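Home | Notebook | Entries by month | Materials | Search

Suturing practice notes, wet bench
Entry 51, December, started 9.15

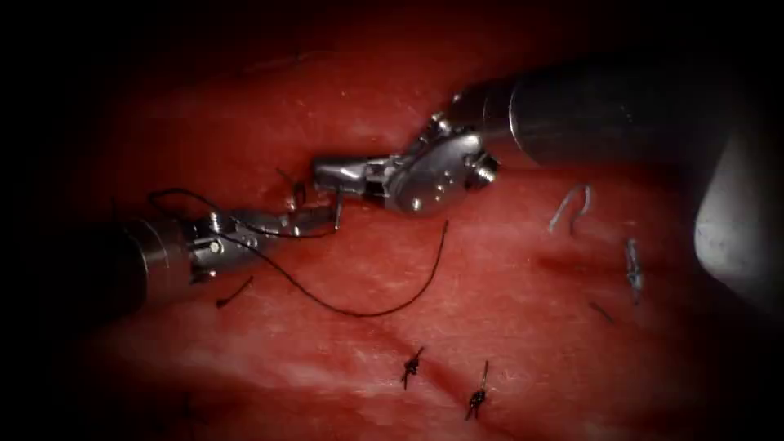 Black suture across the left jaws, both tips brought close together over the tissue.

Purpose of the session. To compare thread handling with the shorter suture lengths proposed last month, and to settle the wording of the bench procedure before it is passed to the Kuo teaching room. The entry is written for colleagues who will take the bench in the new term, and it assumes that the preparation sheet has already been read.

Materials. Black braided suture from the Graster order, cut to two lengths. The long length is the one used up to entry 50. The short length is a third less. Needles were taken from the same box throughout. The tissue tray was prepared according to the sheet and was not changed between the two lengths. Thread stock after the session stands at 278 pieces, which should be sufficient until the spring order. The Graster invoice (2,199, delivery included) has been filed with the others in the Unberg folder.

Working position. The agreed position for starting a throw is with the two pairs of jaws close together and the thread passing across the left pair. It keeps the loop small. Where the tips are allowed to drift apart, the loop opens out and falls on to the surface, and time is lost in picking it up again. Colleagues are asked to bring the tips back together before each throw, including the last.

Lighting. The middle of the field remains the brightest part and the corners are very dark. The surface gives pale streaks where it is moist. Black thread is easy to follow against the red while it is held up, and less easy once it lies in a fold. The lamp setting was left at the value given in entry 47. A lower setting was tried briefly and reduced the streaks, but the thread was then difficult to find towards the bottom of the field. The original setting has been restored.

Observations, long length. Knots were acceptable. The tail had to be drawn through in several pulls and caught twice on the far side. One piece was discarded after fraying near the needle.

Observations, short length. Quicker to draw through. The tail is barely long enough for a third throw if the first bite is generous. Three pieces ran out before the knot could be finished, and these were removed and repeated. It is suggested that the short length be kept for single stitches and that the long length continue to be used for running ones.

Tissue. The material was smooth and gently folded, with no need for trimming. It should be moistened at regular intervals. The interval was allowed to slip in the second half of the session and the surface became noticeably tacky, so the last few stitches should not be compared with the earlier ones.

Records. Stitch sheets have been placed in the Cirkireo binder behind the green divider. The columns for bite depth and spacing are complete. The column for tension has been left blank, pending agreement on how it is to be scored.

Outstanding:
- Wording of step four in the bench procedure ("draw through slowly" is open to more than one reading).
- Replacement lid for the small tray.
- Decision on whether the teaching room receives both lengths or the long one only.
- Repeat of the short length with a smaller first bite, same needle.

Bench wiped down and waste bagged by 12.40. Tray returned to the cold store, second shelf.

3 comments | Shared 0 times

Unberg Bench Notebook | Contact the notebook office | Back to top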